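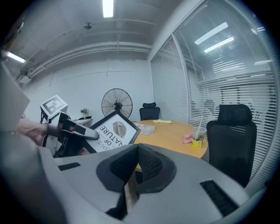

A hand-held gripper lifts up a picture in a black frame. It says LOVE OF NATURE, but you'll have to read it upside down!

How do you teach a robot to pick things up?

I get this question a lot when I visit schools, and most kids guess that we type in a giant list of rules. Open hand. Move left. Squeeze. People have tried that, and it's very slow, plus the robot gets stuck as soon as you swap a mug for a sock.

So in our project, which is called Hava, we do the job ourselves first. We walk around with grippers in our own hands and use them like big clumsy fingers. You'd be surprised how hard it is! My first go at folding a tea towel looked like a crab fighting a blanket.

Each gripper has a camera on it, so it records what the job looks like from right up close. Some of our grippers also carry a black and white square pattern, a bit like a puzzle. A computer can spot that pattern easily and work out where the gripper is and which way it's tilted. One go at one job is called a demonstration. We collected 2148 of them, in kitchens, offices and one very messy garage.

Then the computer studies them all. It looks at what the camera saw and how the gripper moved next, over and over, until it can make a pretty good guess on its own. That's called learning by imitation. You did it too, when you learned to use a spoon.

Here's the part I was most excited about. My friend Roel Wuyts wondered if it was better to practise in one room or in lots of rooms. We trained one robot with demonstrations from a single room and another with the same number from 16 different rooms. Then each robot had 30 tries at picking up a picture frame in a room it had never seen. The many-rooms robot got it right 23 times. The one-room robot managed only seven – it kept reaching for the wrong spot.

We still don't know what happens with really shiny frames. We're starting on those in April.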